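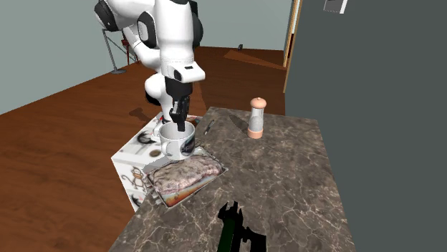
Open-day handout: what to watch for in the mug demo
Feb 4, 2026
By Judit Fodor

Welcome back, and thanks to everyone who came down to the Kozma lab for the simulation open day! These notes go with the second half of the session, when we stopped talking about grasp planning and watched an arm do some. Keep them with your December worksheets, they use the same terms.

The task sounds tiny. Put two fingers into a mug, close on the wall, lift. I have run it over 500 times in simulation and I still lean toward the screen when the fingers go below the rim. Come in too wide and you hit the lip. Come in too deep and you touch bottom and push the whole thing into the counter. The happy zone is small, and finding it is the fun part.

Some things to write down while the replay runs:

Approach direction. We come straight down. It is the easiest path to plan and it keeps the wrist clear of the neighbors, such as a pepper grinder, which is tall and would tip if the forearm swept past it.

Contact. One finger inside the wall, one outside, or both inside and pushing out? Each gives a different force picture. Sketch both for homework, with arrows.

Clutter. Kitchen things are wonderful test objects because they disagree with each other so much. A tray is flat, a knife is thin, a spray bottle has a trigger sticking out just where you don't want it. Our counter gets rearranged between runs, and a plan that was fine a moment ago may need a new approach.

Shiny surfaces. Polished marble reflects, and a depth camera can read a reflection as a hole. Simulated marble gives you a gentle taste of this, real marble a much ruder one.

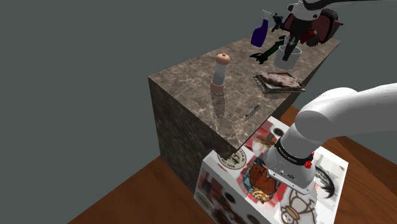
Levente Vass asked whether any of it carries over to a real counter, given that the simulator's friction is a number somebody typed in. A great question, and the next 4 weeks of the course are pretty much my answer! The short version: we vary that number on purpose, run 2,000 trials across the range, and keep the grasps that survive most of it. Some look clumsy. I love those.

For next time, read chapter 17 and bring your force sketches. If you missed the replay, Ryan Bainbridge can start it for you in the lab.

Recent handouts
Kuvora simulator: first steps
Reading a depth map
Friction cones on paper
Notes from the Merdale visit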